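Biddale Lake Association
Dam and Spillway Working Group
Minutes of the meeting held February 2021

Present: Iona Geddes (chair), Géza Kun, Evander Leckie, Triin Toom, Zulkifli Menon (minutes)
Apologies: none

1. Minutes of the previous meeting
The November minutes were approved with one correction. Under item 4, "outlet valve" should read "outlet gate."

2. Water level and gate operation
Mr. Kun reported that the lake has been held at winter level since the last meeting. The gate was cycled fully open and closed without difficulty. The staff gauge on the east abutment reads 3 inches lower than the electronic gauge. Both will be checked against the survey benchmark before the spring refill.
Action: Kun

3. Seepage readings
Ms. Toom presented the weir readings. Flow at the toe drain is within the range recorded in earlier winters and follows lake level with the usual delay. The water has run clear at every visit. One reading was missed when the access road was iced over, and it will be left blank in the log. The group agreed to keep the present interval between readings until the refill starts, then to double the frequency until the lake has been at summer level for 32 days.
Action: Toom

4. Vegetation
Brush on the downstream slope was cut to the limit line. Two stumps near the left groin were ground out and the holes backfilled and tamped. Mr. Leckie asked that the crew stop piling cuttings on the riprap. Agreed.

5. Access road and fence
Plasuvgate quoted for a replacement swing gate at the lower entrance. The quote does not include the posts. Mr. Menon will ask for a revised figure with posts and concrete footings. The existing chain stays in use. Keys are held by the chair and Mr. Kun.
Action: Menon

6. Concrete surfaces
The group discussed surface wear and the wording to be used in the inspection log. Ms. Geddes noted that past entries use "crack," "craze" and "joint" without distinction, which makes comparison between years unreliable. It was agreed that each entry will give orientation, length, width at the widest point, and whether any edge is raised. Staining will be entered separately from cracking.

Rough, pitted face with tan discoloration and a thin, roughly vertical hairline crack.

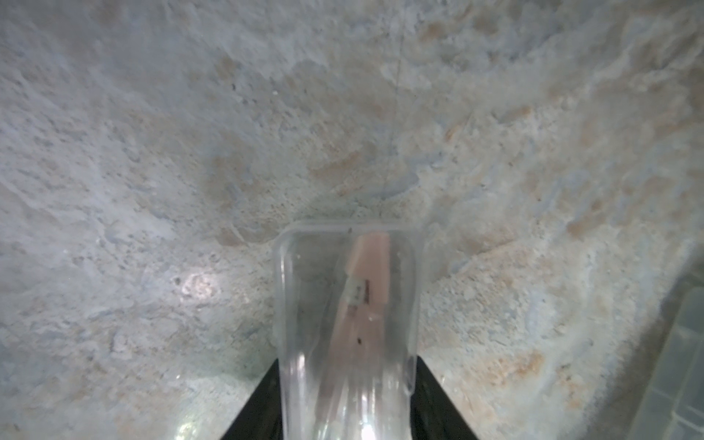
Mr. Leckie said that width alone would not tell the group much, and that he would prefer fixed pins on either side of any crack longer than a hand, read with a caliper at the same lake level each year. Ms. Toom supported this for the spillway walls only. Agreed on that basis.
Action: Leckie to obtain pins

7. Budget
The balance of the repair fund was reported as $4000. The McIver invoice for joint sealant, $300, was approved for payment. Renewal of the Trakex data logger subscription was deferred until the gauge check under item 2 is complete.

8. Other business
Mr. Kun asked whether the emergency contact sheet had been reissued. It had not. The phone number for the downstream campground is out of date.
Action: Menon

9. Next meeting
To be called by the chair once the refill date is set.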